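I have finally given up coffee after lunch, and I'm telling you all so that I can't go back on it! It's been 20 days. My sister said I'd be unbearable, and for the first 7 of them I was (sorry, everyone at Okstead library, you were very kind about it).

The headaches went quite quickly, but the hard bit is four o'clock, when I used to wander down to Grajales for a flat white and a nosy at the cakes. I still go, only now I have peppermint tea and feel a bit smug. 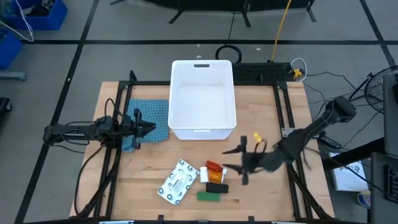
Ruth Muñoz

Sleep is where I've noticed it most. I used to lie there until gone one, going over emails in my head, and last night I was off before I'd finished my page. Mum reckons it's the walking, because I've been getting off the bus early at Ollstead and doing the last bit on foot, so maybe she's right.

Anyway, I'm keeping it up until March and then I'll see. If you know a decent decaf, please tell me, the one I bought tastes of cardboard.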